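Baking my way through the Flamura notebook
2/22/19

I am ten bakes into the old recipe notebook I picked up at the Pokley flea market and I can't stop talking about it, so you get to hear it too! It has 80 pages, most of them pastry, and whoever kept it wrote "Flamura" inside the cover and nothing else. A town? A bakery? I have no clue and I love that.
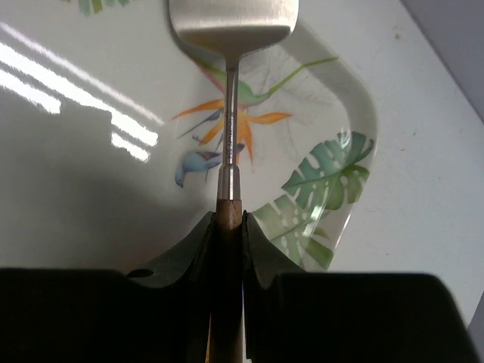
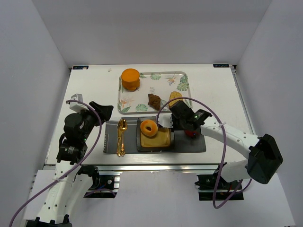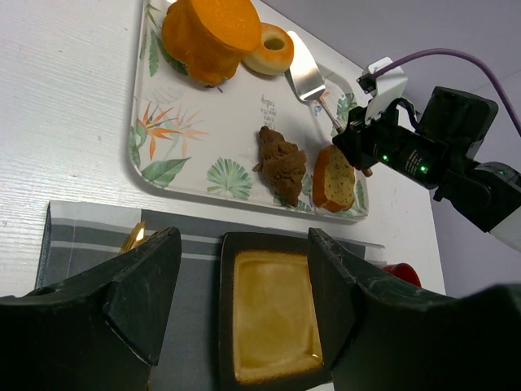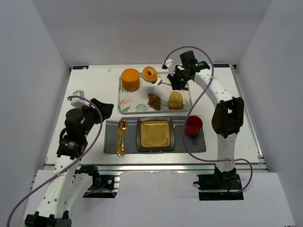 Anyway, the croissants. The notebook wants three folds with a full hour in the fridge between them, and I had always rushed that part. Yan, who left a comment on my last post, swears an hour is too short in a warm kitchen and that the dough should sit overnight after the second fold, or the butter smears into the layers and you end up with bread. So I tried it overnight and wow. Flaky all the way to the middle, crumbs down my sweater, the whole deal.

The orange cake on page 34 has been a tougher nut. It calls for "enough peel" and "a good oven," and my oven is not a good oven (it runs hot in the back left, so I turn the pan halfway). Two oranges' worth of peel was bitter. One was perfect. I also warm the juice before it goes into the glaze, which the notebook doesn't mention, and the sugar melts so much better that way.

I order flour from Ikance now, the softer one, and for the sweet rolls it makes a real difference. For the croissants I went back to plain bread flour after one very sad, floppy batch.

Next up is a honey loaf with a page and a half of instructions, half of them crossed out. There's also a strawberry tart I'm saving for May, when the berries around here finally taste like something. If anybody has run into the name Flamura on an old cookbook or a bakery sign, please tell me in the comments!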